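Bench diary, Cordero room 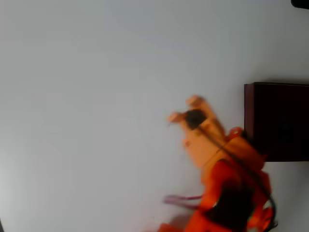 No. 26

2024-03-01

Another day of waving the orange arm over a white table and calling it teaching. The target was 90 episodes. I kept 19, and I'd argue with myself over a few of those. Half of what I threw out was smear, the fingers open and swinging with no edge you could trust. The Kokport people say the model will sort out blur if we feed it enough. They said the same in October about the lighting.

My other gripe is the labels. Nosex wants every approach marked "reach" or "retreat," and there are moments when I can't tell which it is, and I was driving. What is the thing supposed to learn from my guess?

Did 2 slow runs before lunch, at half speed. Cleaner. Also nothing like how anyone moves when they're paid by the episode. Left them in the Mamska folder and didn't tag them. Shoulder sore. More of the same on Monday.

3 comments | 0 shares

We use cookies to remember your settings. OK

Back to top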